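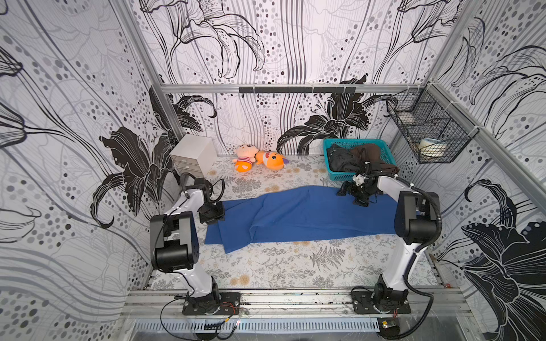
3.2. Motifs de grande taille et perception des surfaces

Les papiers peints à grands motifs végétaux posent un problème de raccord que la littérature sur l'aménagement intérieur traite peu. Van Damme et Gondal l'abordent à partir d'un relevé de 1331 fiches de vente du catalogue Jultia, dont environ 18 % concernent des fleurs de lys. Dans ce groupe, le noir et le gris sur fond clair dominent, et le motif est le plus souvent vendu avec un textile uni.

Le textile associé est en général un sergé. Les côtes obliques restent lisibles de près et disparaissent à distance, ce qui modifie la teinte perçue.
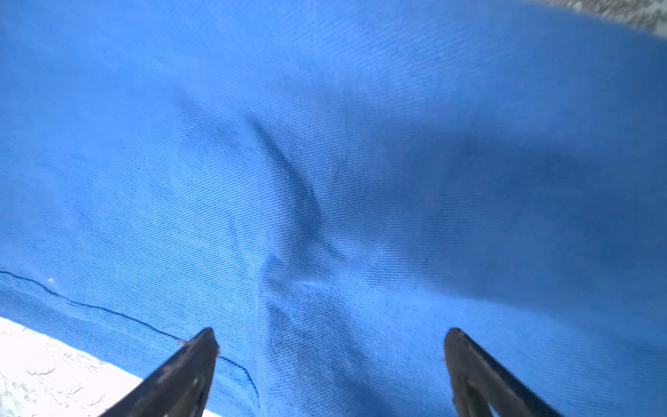

Figure 7. Sergé bleu roi. Les plis paraissent plus foncés que les crêtes.

Nous avons demandé aux participants de classer les échantillons selon l'encombrement visuel ressenti, d'abord dans l'atelier Sotelo, puis sur planche imprimée. Les deux classements concordent pour les unis. Ils divergent pour les motifs floraux, jugés plus chargés lorsqu'ils couvrent des parois adjacentes. 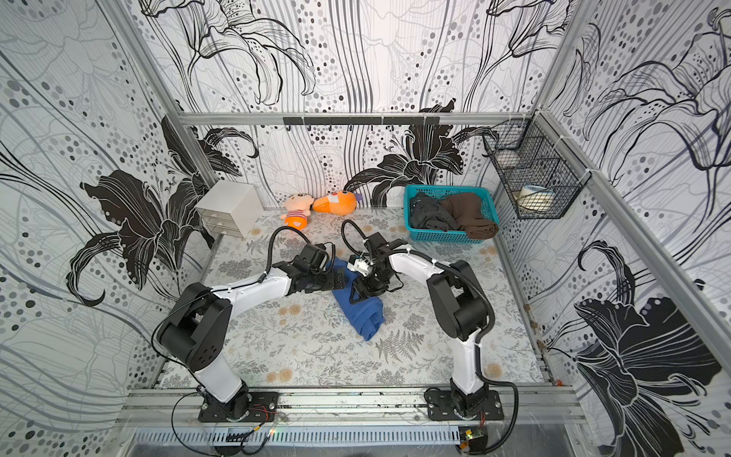
Figure 8. Papier peint à fleurs de lys noires et grises sur trois parois.

La lumière rasante de décembre a pu accentuer cet écart. Les mesures prises au colorimètre Tidix ont donc été répétées sous éclairage constant, à 2 mètres de la paroi. L'effet subsiste, quoique réduit. Pour les tissus, la variation de teinte au sein d'un même échantillon dépasse parfois celle relevée entre deux lots.
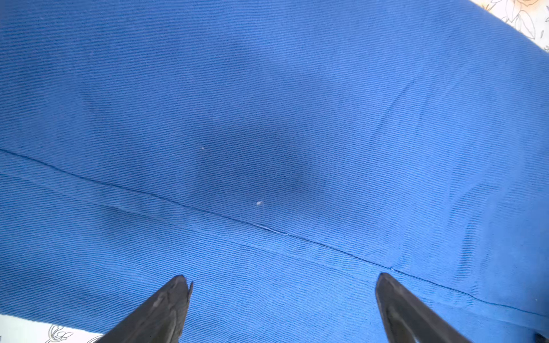 Figure 9. Sergé bleu roi présentant une zone plus sombre aux contours diffus.

Les zones de ce type ont été exclues du calcul de la teinte moyenne. Les valeurs retenues figurent en annexe, avec celles de la série Movia.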